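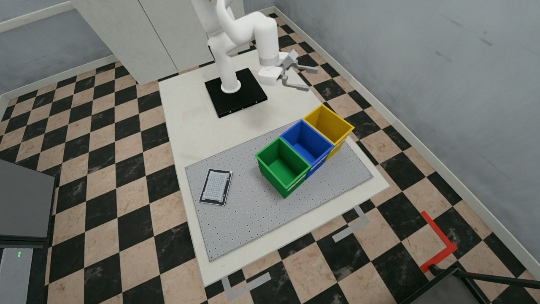 The editor of Dobson worked on the film for 10 months, and for most of that time the second act had no chase in it. "The studio kept asking where the chase was," she says. "I kept saying it was coming." We met in the cafeteria at Plivberg, the post house where she cuts most of her pictures, at a table with no checkered floor under it, so we talked about one. The director had wanted black and pale pink tiles for the hotel lobby from his first draft, and she says the pattern gave her trouble in every fast pan.

"Your eye goes to the squares. You lose the actor. I ended up holding shots longer than I wanted, and it slowed the fight down. I think it's better slow."

The first assembly had 1,221 cuts in the lobby and train sections together. The released version has 243. She credits the sound team at Dreltar, who sent her rough tracks early so she could hear where a scene was dragging.

She is less happy with the ending. Test audiences in May wanted the spy to live, and 5 versions were tried. "The one in theaters is the third. I liked the second."

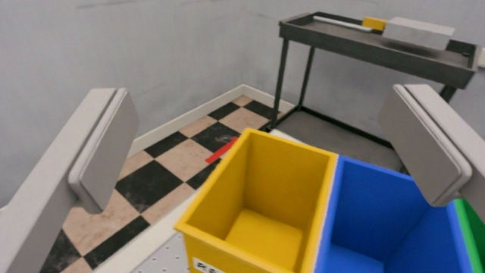
On sequels

The follow-up, Veltorlow, is already being written. She has read half the script and hasn't said yes.

"The first one worked because he didn't know who he was working for. Now he knows. I asked them what he wants this time, and they're still getting back to me."

She plans to take the summer off either way.

We use cookies to improve your visit. Accept | Settings
Contact | Copyright, all rights reserved | Back to top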